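How to clear up after a party in under an hour

Dec 12, 2021

Guests have gone and the table is a heap. Work in this order and the job stays small. You need two bin bags, a bucket and a tray.

Step 1. Sort before you wipe
Leave the cloth on the table. Pull out the bottles first, empty any dregs into the sink and put the caps back on. Paper cups go in a bag of their own, with the lids taken off.
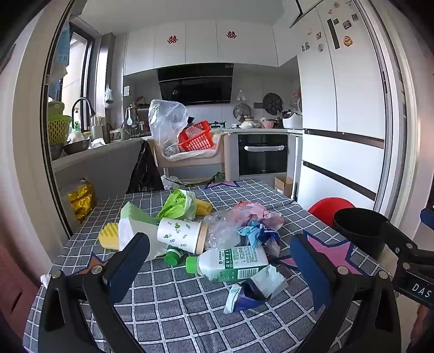 Step 2. Deal with the food
Scrape leftovers into one tub. Anything that has sat out all evening goes in the food bin. At Bridmont the caddy is emptied once a week, so line it well.

Step 3. Stack the bowls
Clean paper bowls can be kept for next time — stack them by size. Greasy ones go in general rubbish, as most councils won't recycle them. 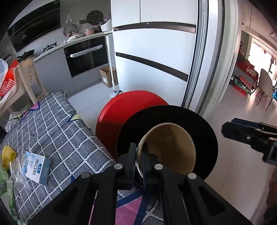 Tan paper bowl, nothing left in it.

Step 4. Wash the cloth
Shake it outdoors, then check the label. Most cotton cloths can take a 40 degree wash. Dab wine or juice marks with cold water first.

Step 5. Floor last
Sweep from the walls inwards, then mop. Allow about 16 minutes for an average kitchen.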